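Prunden Joint Stabiliser, 8 kg tub: does it keep weeds out of block paving?

Reviewed by Satish Tyagi
Friday, March 29, 2019

Rating: 3 out of 5

I have bought four products over the years that promised to end weeding between bricks. The first washed into the drain. The second left a white bloom on everything that took a wire brush to shift. The third I'd rather not discuss. So when the Prunden tub came with "set and forget" printed across the lid, I kept the receipt.

The stuff is a dry, sandy powder, pale buff in colour (there is also a grey, which the shop didn't have). You brush it into the gaps between the pavers, sweep off the extra, mist it with a hose and leave it to go hard. It costs a fair bit more than kiln-dried sand and the tub is smaller than it looks in the pictures online. Mine was filled to a hand's width below the rim, which I'm told is settling in transit. Perhaps it is.

What I used it on

The front path, which is clay brick in herringbone, and one end of the patio, which is ordinary concrete block. The path gets walked on all day, the patio hardly at all. I did the patio first in case of disaster.

Coverage

The tub claims 8 square metres. I got 6, and my joints are narrow. If yours are wide, or if you have to rake out old moss to a decent depth as I did, buy more than you think and be ready to be annoyed. Herringbone doesn't help either. There are a lot of short joints running in two directions, and you need to brush across them both ways or you leave hollows. The instructions show a man sweeping in one direction with a smile on his face. His paving is laid in straight rows.

Putting it down

Everything has to be bone dry. The leaflet says "surface dry", but where the bricks had a bit of damp in the joints the powder went claggy on top and never reached the bottom. I waited three days for a dry spell and then did the lot in a morning.

Sweeping off is the slow part. Any dust left on the face of a clay brick goes hard there and shows as a pale smear. Use a soft broom, then go over it again, then go over it again with a dustpan brush on your knees. I missed a patch by the gate and it's still there.

Misting took 20 minutes. It says to wait 30 before a second misting and I did as I was told.

How it looks

Better than I expected, I'll give it that. I was worried about the buff against red brick, because the swatch on the tub looks like custard. Once down, it's a thin light line and you stop noticing it. If you are dithering over colour, go and look at some old brick paving nearby before you trust a swatch. Pale joints suit the softer reds and pinks very well, and the pattern reads more clearly than it does with dark sand.

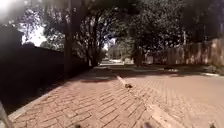 Herringbone pavers with thin, pale joints, on the footpath and again on the road past the kerb.

I would not use the grey with bricks in those shades. It might be fine with blue or charcoal block.

Does it last?

Too soon to say, and I'm suspicious of any review that claims otherwise after a fortnight. Mine has been down since early March. The patio is solid. You can press a key into the joint and it barely marks. The path is less good: two short runs near the step have gone crumbly and I can pull bits out with a fingernail. I may have skimped on the water there. No weeds in either, but then it's March and I haven't got many weeds anywhere.

Under the trees is where I have most doubts. Leaves and bits drop on paving all year, they rot down on top, and things will grow in that muck whatever is underneath it. The leaflet does admit you should sweep regularly, in small type on the back. So not quite set and forget, then.

Against the others

Havside's version is cheaper and comes in a bigger bag, but it was the one that gave me the white bloom. Maes do a wet mix that you pour on and squeegee in. Bogdan Lungu across the road used it on his drive and it looks very smart, though he needed a second pair of hands and says he wouldn't want to do it on his own.

Good: neat finish, no mixing, easy to do alone.
Bad: price, mean coverage, smears if you rush, claims on the lid.

Bought from Ramcombe with my own money. I'll add a note at the end of the summer if there's anything to report.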